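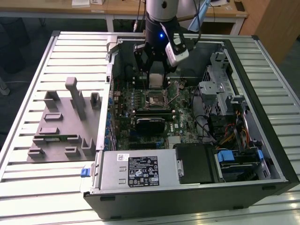 Can a small robot built in a shared workshop take apart a used desktop computer without damage to the parts?

For the processor and the memory modules it can, if the case is held still and the arm is allowed to stop often. For the cables we still use our hands.

4. The Brelora cell at Pestavell

4.1 Workspace

The cell was built at Pestavell, a shared workshop where members pay by the month and must clear the benches in the evening. This rule had a strong influence on the design. All parts of Brelora that touch the computer stand on one slatted aluminum surface, and the slots of the profiles serve for fastening. When the cell is set up again, the operator moves the arm to two reference points on the surface and corrects the stored positions. In the first months we skipped this step when we were in a hurry, and most of the bad grasps in our early notes come from that time.

The computer lies on its side with the side panel removed, so that the arm can work from above. The removed parts go to a gray fixture tray, which we printed on the machine of the workshop. The tray has raised posts and slots. A memory module is put into a horizontal slot and keeps its direction there, so the same module can be picked again for the insertion test. The second version of the tray, called Bravo in our files, has wider slots than the first one. In the first version the module had to be pushed, and the push moved the whole tray.

4.2 Gripper and wrist camera

The gripper is a black parallel gripper with two fingers. Its control program, Jeltetti, was written by members of the workshop and runs on an ordinary laptop. It knows only a few commands: open, close, close until contact, and hold. We found that this is enough for the present work. The command "close until contact" was the most difficult to adjust, as the motor current rises also when the finger joints are cold. We now open and close the gripper several times before the first trial of the morning.

A wrist camera is fixed to the arm by a bracket. It sees the gripper from behind, and the fingers cover a part of the target in every image. We considered a longer bracket. It would have given a better view, but it would also hit the drive cage when the arm goes down at that side of the case. We kept the short one and accepted the covered area.

Figure 3. Approach to the processor with the retention frame raised. The tip of the gripper is close to the edge of the socket. The light on the right side of the board is too strong, see Section 4.3.

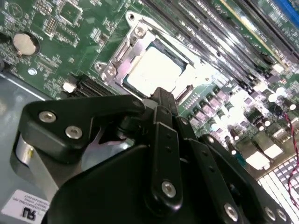

This page was last modified in December. Changes: Sections 4.2 and 4.3, caption of Figure 3.

4.3 Light

The metal parts around the socket reflect the lamps of the workshop. The heat spreader of the processor is flat and bright, and the retention frame has many angled edges which shine in different directions when the wrist turns. With automatic exposure the brightness of the image changed during the approach, and the detected corner of the processor moved with it. We therefore fixed the exposure to a value that is good for the socket. The memory slots and the white connectors then become too bright in some positions. For the processor task this does no harm, but for the memory task we need a second value, and the operator has to change it by hand.

We also tried a sheet of baking paper in front of the nearest lamp. The result was better than with any setting of the camera. The paper fell down twice and is not a part of the cell today.

4.4 Procedure for the processor

The arm first moves to a height of 57 mm above the board and waits there. The operator looks at the wrist image and confirms or corrects the position. After this the arm goes down in short steps, with a stop after each one. The lever and the retention frame are opened before the processor is touched. The fingers take the processor at two opposite edges, and the lift must be straight. A small angle is already dangerous in a socket of this type, as one edge can catch while the other is free. 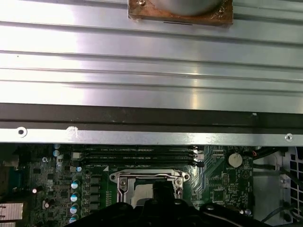

For this reason the lift is divided into two movements. The first is very short, and after it the program compares the motor current with the value before the movement. If the difference is larger than a limit, the fingers open and the trial is counted as failed, also when the processor could be taken out by a second attempt. We prefer this strict rule. A workshop member who brings a computer for repair is not interested in the success of the second attempt if the first one has bent a contact.

4.5 Results of the processor task

We made 53 trials with the final procedure. In 43 of them the processor was lifted and placed in the tray without help. In the other trials the arm was stopped by the current limit or by the operator. We did not separate these two causes in the log at the beginning, and we can not do it now with certainty. The notes suggest that the operator stopped the arm mostly during the approach, when one finger seemed to come too near to the retention frame.

The position correction before the descent takes more time than all movements of the arm together. A person with some practice takes out the same processor much faster. The memory task uses the same reference points and the same tray, and it is reported in Section 5.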